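Web development > CSS and layout > Grid, flexbox or both?

**tablerow_pete**
We're rebuilding the booking front end for Vestiretti and I've hit the point where I need to pick a layout approach and stick to it. The old site is floats and a lot of negative margins. There are 24 templates and 11 of them share the same sidebar. I was going to do everything in grid, but the developer who had it before me left a half-finished flexbox version and part of me wants to carry on with that.

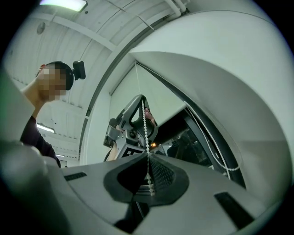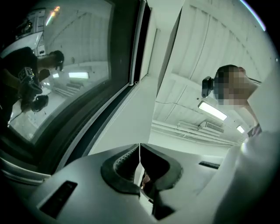

The main problem is the listings page. Cards have a title, a price, a short blurb and a button, and the client wants the buttons to line up across each row whatever the blurb length. In the flexbox version that works with an auto margin on the button, but the titles and prices still sit at different heights if a title wraps to two lines. Subgrid would sort it. Is anyone using subgrid on live sites yet?

**mossbank**
Yes, since last July, on a shop with 200 or so product pages. No complaints from the client. Cards are the exact case it was made for. Make each card span four rows, set grid-template-rows to subgrid, and the title, price, blurb and button all line up. Watch the row gap, as the card inherits it from the parent unless you set it again on the card.

**halfpixel**
I'd be more careful. What does the client's traffic look like? We did the same for Koltley and had a steady trickle of emails from people on old tablets where the cards overlapped. It took me a morning to write the fallback and I should have done it first.

**mossbank**
Overlapped how? Without subgrid support the browser drops that one line and you get ordinary auto rows. It looks a bit uneven but it shouldn't overlap.

**halfpixel**
We had fixed heights on the card images as well, left over from the previous build. So partly our own fault. Still, the emails came to me.

**tablerow_pete**
I'd have to ask for the traffic figures. They're a small firm and I don't think anyone there looks at them. No fixed heights on the images, they use aspect-ratio.

**quietcascade**
I'll disagree with both of you. If the only thing wrong is that titles wrap, reserve two lines for the title with a min-height in lh units and leave the flexbox alone. You've got a half-finished version that works. Rewriting 24 templates for the sake of one page isn't a good use of the budget.

**mossbank**
And when someone enters a title that runs to three lines?

**quietcascade**
Then that row is a bit off. Or you clamp it. I've never had a client ring up about a three-line title.

**mossbank**
I have, twice. Both times it was an event name with the sponsor in it. Clamping would have cut off the sponsor, who was paying.

**Nimden_dev**
It doesn't have to be one or the other. Page shell in grid, small stuff like nav bars and button groups in flexbox, subgrid for the cards only. Most sites I've worked on ended up like that whether anyone planned it or not.

For the 11 templates with the sidebar, do that part first. One grid with named areas, one file, and delete the floats as you go. When I did the Vergara site I left the old float rules in "just in case" and spent longer hunting down stray clearfixes than I did on the new layout. Floats are ignored on grid items anyway, so most of them do nothing, but the widths that went with them still apply. If a column comes out at 37% of what you expected, that's where to look.

**tablerow_pete**
That last bit explains something I was looking at this morning - the sidebar was coming out tiny inside its grid column and I couldn't see why. There's a percentage width on it from the old stylesheet.

**Nimden_dev**
Yes, that'll be it. The percentage is now worked out from the grid area and not the whole page. Take it off and the item will stretch to fill the column.

**halfpixel**
Also put minmax(0, 1fr) on the main column and not plain 1fr, or the first long URL somebody pastes into a description will push the sidebar off the side.

**quietcascade**
Agree with that one. I'd still finish the flexbox version.

**tablerow_pete**
Width removed and the sidebar is fine now, thanks. I'm going with grid for the shell and subgrid for the cards, with plain auto rows as the fallback. The nav and the filter bar can stay as they are in flexbox. I'll ask about the old tablets before it goes live.

Has anyone got a tidy way of handling the print stylesheet with named areas? The booking confirmation has to come out on one page and at the moment it's three.

**mossbank**
Set the container to display: block inside the print query and hide the sidebar. Check it in Firefox too - it breaks pages in different places from Chrome.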